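**Ticket 997 – Grounds, north field: mower refuses to leave the verge alone / verge refuses to be mown**

Status: open (again)
Raised by: Ximena Navarrete, Sedmont site office
Assigned to: Ebere Mohammed, grounds
Kit: Lockyer ride-on, Dikport strimmer
Priority: Low, then High, then Low once the visitors had gone home

**Reported problem**

The grass along the edge of the pavement is taller than the rest of the field and full of weeds. Three people have mentioned it to me. One of them used the word "meadow" and I don't think it was a compliment. The contract with Gunow says the whole field gets cut, edges included. Please cut the edges. – XN

**Log**

**19 March 2026, EM.** Had a look. The main field is fine, if you like your grass shaggy. The strip by the pavement is the trouble. Took the ride-on along it with the deck at setting 4 and it stalled twice in the first few yards. Raised it to 5, no stall, but it mostly combed the stuff flat and it was standing up again by the time I'd had my tea.

**Next visit, EM.** Checked the obvious. Blades sharp (did them myself, have the knuckles to show for it). Belt tight. Deck level. Fuel fresh. Air filter was a disgrace, so I changed it. Ran the mower across the flat part towards the trees and it cut beautifully, so it isn't the engine. It only sulks near the pavement.

**Same visit, later, EM.** Found part of the answer. The ground dips just where the grass meets the paving, so the near wheels drop and the deck tips. One side scalps, the other side sails over the top. I have asked for topsoil. I was told to put it on a form. I was then told the form had moved.

**XN:** The form is in the shared folder, where it has been since August. Can the strimmer not do it in the meantime?

**EM:** The strimmer can do it. The strimmer has no line. The line is on order from the same people who sent us five left-hand gloves.

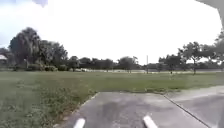

**EM, continued.** Borrowed a reel from the depot and tried a test length of roughly eight paces, starting at the paving and working outwards. Perfectly good result, and easily told from the bit next to it, which has already brought me one question about why I "stopped". I stopped at the end of the line, both kinds.

While I was out there I walked over to the tree side to see whether we had the same dip under the hedges. We don't. It's level all the way and the ride-on gets close enough, apart from the low shrubs, where I'd want hand shears and a better attitude.

**XN:** Gunow have replied. They say the verge counts as "pavement margin" and belongs to whoever looks after the pavement. The pavement people say it's green, so it's grass, so it's Gunow. I have forwarded each of them the other's email and gone to lunch.

**EM:** Does that mean I can leave it?

**XN:** No.

**Workaround for now**

- Ride-on for everything up to one deck width short of the paving. Setting 5, first gear.
- Strimmer for the last strip. Work away from the pavement so the clippings land on the field.
- Pull the leafy weeds by hand where they come up at the edge. Strimming them only annoys them.
- Don't drop below setting 4 anywhere near the dip. The noise is dreadful and so is the paperwork.

**Still to do**

- Topsoil (EM to find form, XN to stop moving form)
- Seed once the topsoil is down, and keep people off it, good luck
- Strimmer line, proper order, right diameter
- Decision from Gunow on who owns the margin

**XN:** Changing the status to "pending topsoil". There isn't a "pending topsoil" in the system so I've picked "pending third party".

**EM:** Fine by me. Reel goes back to the depot when I've finished the strip. If they ring, it's in the van.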